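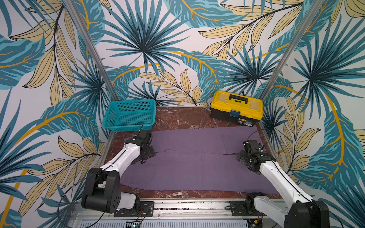 How should trousers be laid out before folding?
Lay them flat and lengthwise on a hard, level surface, with the waistband to one side and the legs to the other. Close the zip and any buttons first. Smooth the fabric from the waistband towards the hems with the flat of the hand.

Which fold does Westero use for returned garments?
The Tretine fold. One leg is placed over the other so that the inside seams meet. The crotch point is tucked in to leave a straight edge, and the length is then folded in half twice. Shorts are folded in half once.

Does the table surface matter?
Yes. A polished stone top lets cloth slide, which helps with smoothing but allows thin fabrics to creep while the second leg is brought across. Hold the waistband end down during this step. Painted or unsealed wood should be covered with a clean cotton sheet.

Can damp trousers be folded?
No. Seams and pocket linings dry more slowly than the rest of the garment. Check both by hand. If either feels cool, hang the item again.

What should be done with creases that remain after smoothing?
Light creases may be left. Sharp creases across the leg should be steamed from the inside and the garment left open until cool.

Are pockets emptied before folding?
Pockets are checked at sorting and again at the table. Items found are bagged with the order slip and handed to Mwende Nyamweya at the front desk.

How many folded pairs fit on a shelf?
A standard Rotich shelf takes 9 pairs in a single stack. Heavier cloth such as denim should be stacked lower. Stacks are placed with the folded edge facing out.

Can I ask for my trousers to be hung instead?
Yes. Write "hang" on the order slip. Orders already folded can be changed until 4 p.m. on Friday.

Who should I contact about a wrongly folded item?
Neema Chege, garment care. Please quote the number at the top of the slip, for example 1,931, and keep the item as received.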